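发件人：Veronika Kuster
收件人：面点邮件组
主题：Re: [面点组] 蒸馒头老是塌，还有锅盖滴水的问题

Leif，还有大家好：

你的信我是Tuesday晚上看到的，当时手上全是面，等洗完手又被叫去接电话，一拖就拖到今天。前面几位已经回了不少，我挑自己踩过坑的几处说，原信引在下面，方便后来的人看。

> Leif Nørgaard 写道：
>
> 大家好，我又来求救了。从五月开始我每个周末都蒸一锅馒头，到现在没有一锅让我满意。主要是三件事：
>
> 一，出锅的时候看着还行，盖子一掀，眼看着就缩下去，皮皱得像泡过水的手指头。
>
> 二，表面有一块一块发黄发硬的死面点，通常在馒头顶上偏一点的位置。我怀疑是盖子上的水滴下来的，可我不知道怎么避免。用布包盖子吧，我那个盖子的提手形状很怪，布老是滑下来，有一次还差点碰到发热的地方。
>
> 三，我那口旧蒸锅是放在灶上的，底下的水老是烧干，想换一口插电的。有人用过Ovent或者Peletti的吗？我在店里看了一圈，大的小的都有，店员只会说“这个卖得好”。我家就两口人，偶尔来客人。
>
> 另外问一句，一锅到底该放几个？我贪心，每次都塞满，蒸完全粘在一起，撕开来跟狗啃的一样。
>
> 我的方子：中筋面粉，水，酵母，一点糖。揉好发到两倍大，排气，整形，再醒一下，冷水上锅，水开以后中火。
>
> 先谢谢各位！
> Leif

好，一条一条来。

先说缩。你写“再醒一下”，这个“一下”是多久？我猜你的问题有一半在这三个字里（我以前也是“一下”派的）。二次醒发这件事真的不能看钟，五月和一月的厨房差得太远了。我现在的办法很土：整形的时候揪一小块面，搓成球，丢进一杯温水里，跟馒头一起放着。它浮上来，就差不多可以开火了。还有就是用手掂，刚整好的生坯拿在手里是实的，醒好以后明显发轻，按一下侧面会慢慢弹回来。要是按下去就不回来了，那是醒过头，这种馒头进锅的时候胖乎乎的特别好看，一掀盖就给你脸色看。

排气也要揉到位。我说的到位是切开来断面看不见大气孔，摸着像耳垂。第一次发酵完那个面团里面全是蜂窝，你随便按两下就整形，大气泡还在里头，蒸的时候撑起来，一凉就瘪，皮当然皱。我一般揉到自己开始烦了，再多揉一会儿。手腕不好的话用压面机来回压也行，压出来的面皮又光又白，卷起来切段，连搓圆都省了。

然后是关火以后。千万别马上掀盖！我知道你忍不住，我也忍不住，满屋子都是那个味道嘛。可是里面一锅热气，外面的凉风一灌进去，再结实的馒头也要抖三抖。关火，焖几分钟，先把盖子斜着开一条缝，让气慢慢走，再全拿开。开缝的时候人站到侧面，蒸汽烫手比开水还厉害，我右手虎口上有一道印子就是这么来的。

第二件，滴水。你的判断我觉得没错，死面点多半就是盖子上的水珠砸出来的。平的盖子最容易滴，因为水没地方去，攒够了就直直往下掉；拱一点的盖子，水会顺着弧度往边上溜。包布是老办法，管用，但是四个角一定要往上翻，在提手上面打结或者用夹子夹牢，绝对不能垂下来。你那个提手怪，就别跟它较劲了，换个办法：掀盖的时候动作利索一点，先平着端起来，往旁边挪开，出了锅沿再翻过来。很多人（包括我婆婆）习惯在锅的正上方把盖子一竖，哗啦一下，一圈水全浇在馒头上了，前面的功夫白费。盖子拿下来放哪儿也提前想好，锅边留一块空地方，别到时候一手举着滚烫的玻璃盖子，一手在台面上推砧板。

盘子也是一样。我每次开火之前就把盘子拿出来摆在手边，干的，空的，等着。馒头出锅以后先别叠起来，一个一个分开放，底下最好垫块布或者放在架子上凉一会儿，不然底部闷出一层水，湿哒哒黏糊糊，早上那顿还行，到晚上就不好吃了。

第四个问题我提前答了，因为跟买锅有关系：放几个。小号的圆蒸屉，我只放四个。前后左右各一个，中间空着。你别笑，我当年跟你一样贪，恨不得中间再塞一个小的，结果那个小的把四个大的全粘成一朵花。生坯进去的时候看着空荡荡的，心里总觉得浪费电，可它要长啊。生坯之间至少留两指宽，跟锅壁也要留一点，不然靠边的那一面会被金属烫出一道硬皮。摆好了就是这个样子： 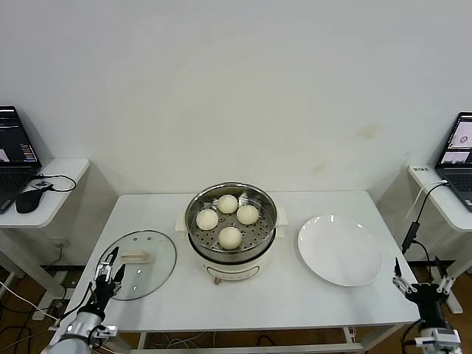 电蒸锅配四个圆馒头，前后左右各一个，盖子在左，盘子在右。

你看这种锅的蒸屉，是不锈钢打了一排排小孔的，两边有白色的把手，端起来方便。说到小孔，我得多嘴一句：孔小的蒸屉很容易把面皮粘住，洗起来也烦，面糊干在孔里面要用牙签一个一个捅。所以底下务必垫东西。我试过的有这些：湿纱布（老实好用，拧干一点，太湿了底会烂）、油纸（剪成小方块，每个馒头屁股底下一张，整形的时候就垫上，搬的时候不用碰面）、玉米皮（香，可惜不是天天有）、还有直接刷油（刷得薄就粘，刷得厚就腻，我后来不刷了）。油纸不要剪成一大张把孔全盖住，气上不来，底下就夹生。

现在说锅。Ovent我没用过，不敢乱讲。Peletti我妹妹家有一口，我去她家蒸过几回，蒸出来没什么毛病，但那口锅很高，她家的柜子放不进去，只好常年摆在冰箱顶上，每次要用都得搬凳子。所以你去店里别光问功率，先回家把柜子的高度量好。我自己一直用的是一口Zulu，买的时候也没研究，就是看它便宜，到现在还好好的。

两口人的话，我真心劝你买小的。大锅加水多，烧开慢，你为了四个馒头等半天，等着等着就又想把它塞满了，然后又粘了，又写信来问我们了，哈哈。客人来了就分两锅蒸，第一锅吃着，第二锅蒸着，热乎乎的接着上，比一次端一大盘凉掉的强。第二锅的生坯放到凉快一点的地方去醒，冰箱冷藏室也可以，不然等轮到它的时候早就过头了。

挑的时候我会看这几样：盖子是不是透明的（能看见里面，就不会老想去掀，这一点对你我这种人特别要紧）；盖子上有没有出气的小孔；把手够不够大，戴着隔热手套能不能抓住；旋钮顺不顺手。还有电线长短！我家插座在墙角，线短的锅就只能缩在角落里蒸，蒸汽全扑在墙上，去年重新刷墙就是因为这个。蒸的时候让锅离墙远一点，也别放在吊柜正下面，柜门底边会泡胀的。

烧干的问题，插电的也一样会烧干，别以为换了锅就万事大吉。我的习惯是水一次加够，中途不加。实在要加，就加开水，沿着边慢慢倒，加了凉水锅里一下子没气，馒头当场给你塌。你要是听不出水还剩多少，就在底下放个小瓷勺，水滚的时候它会咔啦咔啦响，不响了就是快没水了。这是我外婆的办法，吵是吵了点，但是从来没失手过。

用完记得把剩下的水倒掉，擦干再收。我们这里水硬，蒸几次底上就是一层白的，放一点白醋加水煮开，泡30分钟，一抹就掉。盖子边上那圈金属也要擦，里面爱藏水。

还有冷水上锅还是开水上锅，组里每年都要吵一回，我不参战，哈哈。我自己是冷水，从按下去到关火一共30分钟，中间一次都不看。馒头小就减一点。你要是用开水上锅，二次醒发就要醒得足一点，因为它没有慢慢升温的那一段可以追。你先固定一种，别这次冷水下次开水，不然出了毛病都不知道赖谁。

最后那个“一点糖”我没意见，但是酵母你没写分量。上次Bandum搞活动，我囤了一大袋，开封以后忘了密封，后来连着三锅都是石头，我还一个劲怪面粉。你去看看你那包酵母开了多久，抓一小撮放进温水里加点糖，过一会儿要是没有起沫，就别心疼了，扔。

你先照四个一锅试一次，别的都别改，就改二次醒发和掀盖这两样，蒸完写信来告诉我们皮还皱不皱。对了，掰开来里面什么样也写一下，气孔是上面大还是下面大，这个很能说明问题。

还有谁手上有玉米皮富余的，单独给我写信，我拿自己做的腐乳换。

Veronika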